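# Paper and Printing in the Hailu Building

Term project, Office Practice and Administration

## 1. Why we picked this topic

Our group wanted a subject we could measure without special equipment. Three of us have evening classes in the Hailu building and the printer on the second floor is always either out of paper or has a stack of forgotten pages on top of it. We decided to find out how much paper the building goes through in a month and how much of it is never picked up.

The building has two printers that students can use. One is next to the front desk and the other is outside the study room. Staff have their own printer, which we left out.

## 2. How we collected the numbers

We did the study in August, during the summer session. The front desk let us read the page counter on both machines at the start and end of the month. We also put a cardboard tray next to each printer with a sign asking people to leave unclaimed pages there. One of us emptied the trays every evening after 8 and sorted the pages at home.

We sorted them into cover sheets, duplicate copies, misprints and finished work that was never collected. Pages with personal information on them were tallied and then shredded at the front desk.

We also handed out a short survey on paper. We know that is a little funny for a project on paper use, but the online form got only a few replies in the first week. In the end we had 64 completed surveys.

## 3. Results

The two printers together produced 2055 pages during the month. The front desk had guessed 3000, which is the amount they order for each summer session. The leftover paper goes into the supply closet for the fall.

The study room printer did most of the work. It was busiest in the hour before evening classes. Sunday was the slowest day, and on one Sunday the counter did not move at all.

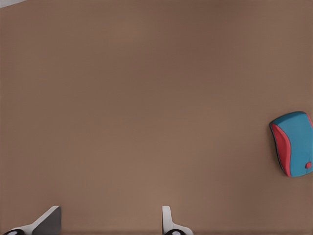
The survey asked people why they print when the assignment can be turned in online. The most common answer was that they find mistakes more easily on paper. The second was that the teacher asks for a hard copy. A smaller group said they print readings so they can use a highlighter. A few people wrote that they print because their laptop battery does not last through class, which we had not thought of when we wrote the questions.

Cover sheets were the largest group in the trays. Both printers are set to print one before each job with the user name on it. Most people pull it off and leave it. Duplicates came next. Several survey answers explained this: when a job is slow to start, people assume it failed and send it again.

Misprints were mostly pages with one line of text at the top, usually a web address or a page number. These come from printing straight from a browser.

## 4. What other places do

We contacted two other sites by email. The Ramari center turned off cover sheets last year and switched to a release code, so nothing prints until the person is standing at the machine. They said it took a couple of weeks for people to get used to it and that the line at the printer got longer. The Anby library still uses cover sheets but prints them on the back of scrap paper from a separate tray. They told us that the scrap jams sometimes.

We also asked Grurer, the company that services the Hailu printers, whether release codes would work on our machines. The newer one can do it with a settings change. The older one would need an added keypad, and they did not give us a price.

## 5. Problems with the study

One month is short, and summer is not like the rest of the year. We do not know how many unclaimed pages went into the regular recycling bin instead of our tray. The tray by the front desk was also moved twice by the cleaning crew, and we lost at least one evening of pages.

## 6. Suggestions

- Turn off cover sheets on both printers.
- Set two-sided printing as the default.
- Post a note that jobs can take up to a minute to start.
- Order about 2000 pages for the next summer session and keep the closet stock as backup.

The front desk has a copy of our tally sheets. They agreed to try the cover sheet change on the study room printer first, and the next group can read the counter again in the fall.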